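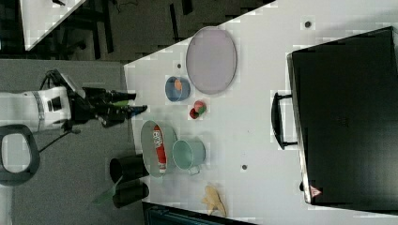

Before you can plan a grasp, the planner needs to know which way up the world is. The Stallow perception node takes frames from a side camera and passes object boxes to the planner, and it assumes that gravity points down the image. On our bench it does not. The camera sees the table turned sideways, with the arm coming in from the left, the opening of the mint-green mug facing left and the mug's handle on the lower side of its body. Feed that straight into the node and it will report a mug lying down, and the planner will choose a side grasp for it. This page explains how to set the view rotation, check it, and stop the planner from using old poses.

You will need Stallow installed, a working camera driver and write access to the cell config. The steps were tested on the Burkik controller. Żak users should read the note at the end first.

Step 1. Stop the planner

Stop the planner but leave the camera driver running. If the planner is up while you change the rotation, it keeps a mix of old and new poses in its cache and you will have to clear it by hand.

Step 2. Set the rotation

Open the cell config and find the camera section. Set view_rotation to 90 or 270. The value is the clockwise turn needed to put the image upright. If you are not sure which one you want, save a single frame, turn it in any image viewer and look at a mug or a cup. When its opening faces up, you have the right value.

Do not turn the image in the camera driver as well. The intrinsics are read before the rotation is applied, and turning twice gives poses that look sensible in the viewer and are wrong at the gripper.

Step 3. Mask what is not tableware

Draw a mask over the parts of the view that the detector should ignore. On our bench that means the arm itself, the black appliance with the curved handle, and the second table in the background. Dark round holes in the tabletop also need a mask. The detector took them for small black lids until Refugio Magaña added a 40 pixel patch over each one.

Keep the mask clear of the bowl and mug area. A bowl with something long inside it often comes back as two overlapping boxes, and the merge step needs to see both of them whole.

Step 4. Check the poses

Start the perception node by itself and let it collect 200 frames. Open the pose log and look at the up vector for each object that is standing on the table. It should be within 3 degrees of the table normal. If every object is out by the same amount, the rotation is right and the table plane needs fitting again. If only one object is out, look at its box first.

Flat plates will often show a poor yaw value. Leave it alone, as the planner ignores yaw for round and oval plates.

Step 5. Restart the planner

Clear the pose cache, start the planner and ask for a dry run on one object. Use the mug, because a wrong rotation shows up at once in the approach direction. Watch the planned path in the viewer before you enable the arm.

Common problems

The viewer is upright but the grasps are sideways. The planner has its own copy of the config. Reload it.

Boxes flicker between two labels. Raise the hold time to 17 frames. Jaime Calado runs the Trungate cell with this setting and has not needed to change it.

Note for Żak users

The Żak driver reads view_rotation as an anticlockwise turn. Swap 90 and 270 in step 2. The rest of the steps are the same.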